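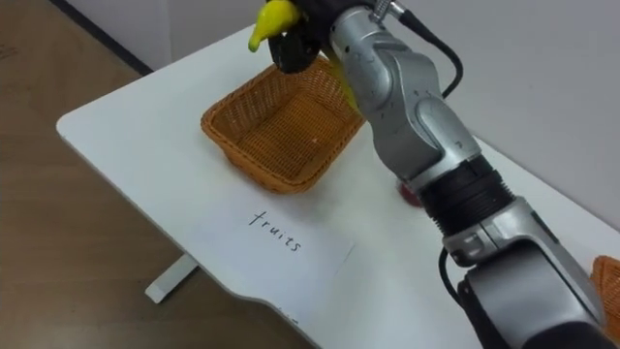

Nga Vi
Robot operator and test lead, Trilton

I keep a page of house rules for our sorting work, and people at other places have asked to see it. Most of it is too local to be much use on its own, so I've written it out with some background. It covers one kind of job: a humanoid standing at a desk, putting loose things into the basket they belong in. We also do drawers and folding, and those have their own page.

Our rules sit under the proper safety standards. They don't replace them. If you haven't done a risk assessment for your robot and your room, do that before you read a blog. What I have here is the layer underneath, the small habits that decide whether a day of runs can be used.

We started writing things down in February, after Senan Flanagan went back through the runs we had so far. There were over 800 of them. He marked 200 as unusable, and very few of those were the arm's fault. The usual trouble was that we couldn't tell from the notes what the run was meant to be. A label had been moved, or somebody had started the next run before the last one was closed, or the object list said "fruit" and left it there. Senan wanted a checklist. I wanted fewer words than a checklist. What we ended up with is seven rules, and they hang by the door in large type.

1. The label goes down before the objects do.

Each basket gets a sheet of paper with its category written on it, flat on the table next to the basket it belongs to. Handwriting is fine as long as a stranger could read it. We tried printed cards from Tutik for a while and they were nicer to look at, but they were glossy and slid on the tabletop, and we went back to plain paper and a black pen. If you rewrite a label in the middle of a session, close the session and open a new one.

2. Write down each object by its own name.

"Banana" is an entry. "Fruit" is a category and goes in another column. This sounds fussy until you try to find every banana run in a log full of "fruit 1" and "fruit 2". If you swap a real thing for a plastic one, that's a new object with a new name. The names live in one shared list, and new ones get added before the run starts.

3. Decide what counts as done, and put it in the log first.

For sorting, we say a run is done when the object is at rest inside the right basket and the hand is open and clear of the rim. An object hanging over the basket doesn't count yet. An object leaning on the rim doesn't count either, and that one caused more arguments than anything else on the page. A drop from high up that lands in the right place is logged as done with a "high release" note. I'd like to be stricter about it. Senan would not. For now the note is the compromise.

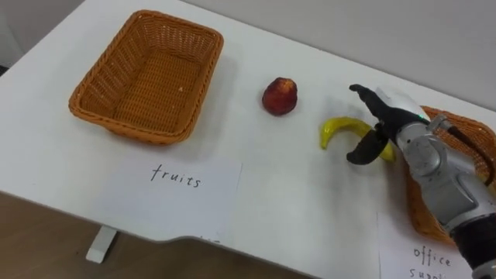
Open gripper at the banana, with the "fruits" basket still empty.

4. Approach slowly, and stop when you're unsure.

The free part of the move can go at whatever speed your assessment allows. The last part, where the fingers come in around the object, is slow for everybody, including people who have done it for years. If you can't tell whether a finger will clear the table, stop and back off. A stopped run costs very little. We log it as "stopped by operator" and nobody gets asked about it afterward.

I'll add something here that isn't on the sheet. New operators tend to watch the object. Watch the lower finger. On a white table with soft shadows it's easy to think you have more room under it than you do. When I train people I have them do the approach three times without closing the gripper, and by the third time most of them are looking in the right place.

5. One object in motion, everything else left alone.

While the arm is working, no hands on the table. That includes nudging a basket back to its spot, which is the one everybody wants to do. If a basket has shifted, finish or stop the run, put the robot in hold, wait for the person at the controls to say "hold" out loud, and then fix it. We don't take a nod for it. It has to be said.

The same goes for picking things up off the floor near the robot's feet. Whatever fell can stay there until hold.

6. Know where the feet and the cables go.

With an arm bolted to a bench you can get away with thinking only about reach. A robot on legs needs more. Ours has its standing position marked on the floor by hand, and it goes back to that mark before each set. If the feet are off the mark, the reach to the far basket changes, and the operator ends up making up for it without noticing. Then the next operator inherits a robot that is a little to the left of where the log says it is.

Cables get checked at the start of every set. Walk the line with your eyes from the body to the floor and out to where it leaves the working area. It should have slack, and no one should have to step over it to get to the stop button. Chairs stay out of the lane between the button and the operator. I've moved the same chair so often that I finally took it to another room.
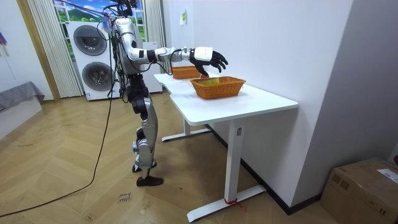 Page last changed: 9/11/18

7. Close the run before you reset the table.

Closing means the outcome is in the log, the notes are in, and the hand is back at rest. Then you reset. It's tempting to do the reset while the other person types, and it saves a little time each round. But when the typist looks up to check which basket something went into, the table has already been cleared. A good share of Senan's unusable pile came from exactly that.

That's the full set. A few questions have come in since I first put this up, so I'll answer them here.

Someone at Fisier asked if we randomize where the objects start. Yes, but from a written list of starting layouts, and the layout number goes in the log. "Wherever I put it down" tends to be the same spot over and over, usually the one that's easiest to reach.

Another reader wanted to know why we mix things like fruit and office supplies when a real kitchen or office wouldn't have them on the same desk. The answer is mostly that they're easy to tell apart. If a run goes wrong, we know it wasn't a debate over which category the thing was in. Harder pairs come later, and when we use them we write the borderline cases down before the session. A tomato is a bad object for a first week.

I was also asked what software we log in. We use Tijani, which our own people put together, and it isn't something I can share. A spreadsheet would do. The columns matter more: object, category, layout, operator, outcome, notes, and who called hold if anybody did. Keep the outcome column to a short fixed set of words and let the notes column be as messy as it likes.

The last one was about bystanders. We ask visitors to stay behind the operator, and the operator may send anyone out of the room without giving a reason. I've been sent out myself, and I went.

One thing I'm still not settled on is the hand-over between operators. At present the person leaving does a final run with the new person watching, so both have seen the same grip on the same object before the controls change.

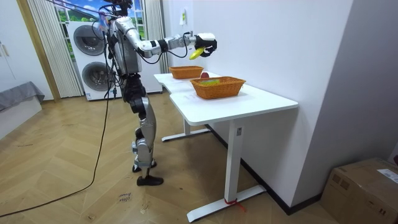
It works well enough when both people are on time. When they aren't, the hand-over turns into a note on the desk, and notes leave out the things you only pick up by standing there, like how far the arm has to stretch for the back basket or which way the hand likes to come in. I'm thinking of making the watched run a requirement and letting the set start late if it has to. Senan thinks we'll lose too many runs that way. We're going to try it through the next block of sessions, and I'll change the page if it holds up.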